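Dilness levee gauges to report every 20 minutes through the high-water season

Water level gauges along the Dilness reach of the Lornier River will send readings every 20 minutes from June, replacing the hourly schedule used since the network was installed. The change applies to all nine stations between the Rotich weir and the river mouth.

The Lornier Basin Authority said the shorter interval was needed to follow the faster rises recorded in the past two seasons. During the most recent peak, flow at Rotich reached 705 cubic metres per second, against a design figure of 452 for the older section of the levee. The older section held, but seepage was logged at the landward toe and the access road was closed overnight.

Under the hourly schedule, a rise could be well advanced before the duty office saw it. The travel time from Rotich to the town bridge is short when the flood plain is already full -- the channel then behaves more like a straight pipe, with little storage on either side. The authority's modelling indicates that the new interval will improve warning time at the bridge by up to 20 minutes.

Readings will be collected by the Plurkix software already in use at the duty office. The supplier has rewritten the part of the program that discards suspect values. In earlier versions, a sudden jump in level was treated as a sensor fault and held for manual review, which delayed genuine readings during steep rises. The revised check compares each gauge with the next one upstream before a value is held.

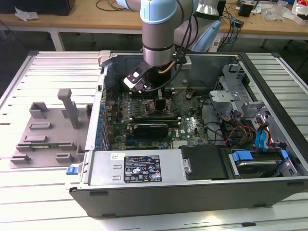
A robotic arm positioned over the motherboard of an open desktop computer.

Two of the nine stations will also be fitted with a second pressure sensor, mounted higher on the pile, so that a reading is still available if silt covers the lower one. The weir gauge is excluded from this work. It uses a float in a stilling well and will be surveyed again once the water drops.

Levee work continues separately. Contractors have placed rock along the outer bend below the bridge and will move to the older section when the ground is firm enough to carry trucks. The crest there will not be raised this year. A clay berm will be added on the landward side to control seepage, and the existing drains will be cleared and extended to the pump station.

Landholders with pumps or moorings on the reach are asked to keep clear of the gauge piles, as debris caught on a line can affect the reading. The river path stays open, except at the rock placement site, where it is closed from 7 am to 5 pm.

Levels will be posted on the authority's website and on the board at the Dilness boat ramp.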